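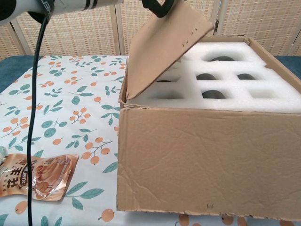 One of the brown boxes with its foam insert. The pockets look dark at the bottom from this side.

Prevurus: notes on boxes, foam and what goes back in them

Hi! I'm Oliwia Jabłońska, and Prevurus is the folder where I keep everything I know about packing and unpacking small stuff in cardboard. It started in May as a text file with measurements in it, then my aunt Dorota Jabłońska began sending me her own notes from Wendt (she packed parts there for years and has strong feelings about flaps), and now it's big enough to need a README. So, a README.

What you get

There are 300 short entries, one per opening or closing of a box. Each entry has a box ID, a flap note, an insert note and a free-text remark. 200 of them are mine and the rest are Dorota's. Hers are shorter and better spelled. I left her abbreviations alone, so "LF up" means left flap up, and "FE torn" means the front edge is torn.

The files are plain text, split into two folders, boxes and inserts. If you only care about foam, take inserts and ignore the other one.

How I write down flaps

Left and right are always as seen from the front of the box, with you standing at the table. A flap can be up, flat, folded in, or gone. "Folded in" means it's lying inside the opening, even if it only covers part of it – I used to have a separate word for half covered and it was a mess, so I merged them in version 2. Old entries have been converted. If you find one that still says "half," please tell me!

Torn edges get noted but never fixed. I know tape exists. Dorota mentions tape a lot. 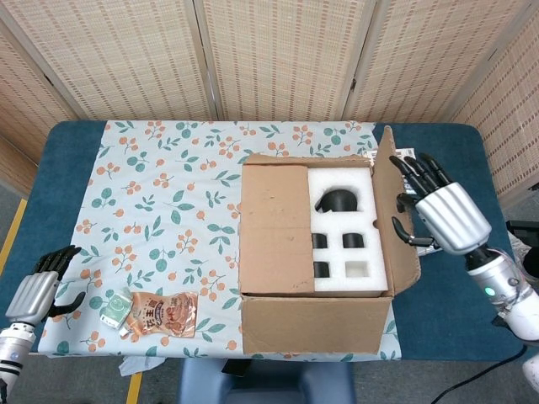

Left flap folded in, right flap up, bottom-right pocket empty. Torn front edge, so this one gets an FE.

How I write down inserts

Pockets go by row and side, starting from the back. I write "full," "empty" or "can't tell," and please do use "can't tell." White foam in its own shadow is hard to read, and a black part at the bottom of a deep pocket can look just like a hole (or the other way around). In the first batch I guessed, and 60 entries had to be redone.

I don't name the parts. "Large, black, rounded" is plenty, and "small, black, cylindrical" covers a lot of the others. Dorota would like real part names and we're still arguing about it.

Loose paper has its own line. If sheets are tucked behind a flap, write which flap. Don't pull them out to read them before you've written that down – I've done it more than once and then couldn't remember where they'd been.

Known problems

The tablecloth with the orange berries is pretty and I'm keeping it, but small green things get lost on the leaves, so check it twice before you close an entry.

Box IDs skip a few numbers. Those entries went over to Histosham, my other folder, which is all about jars.

The remarks column has commas in it. Sorry if you're loading this into a spreadsheet.

Using it

Take whatever you like, and keep the README with the files if you pass them on. Corrections are welcome, with the box ID in the subject line so I can find the entry.

Last updated August 2018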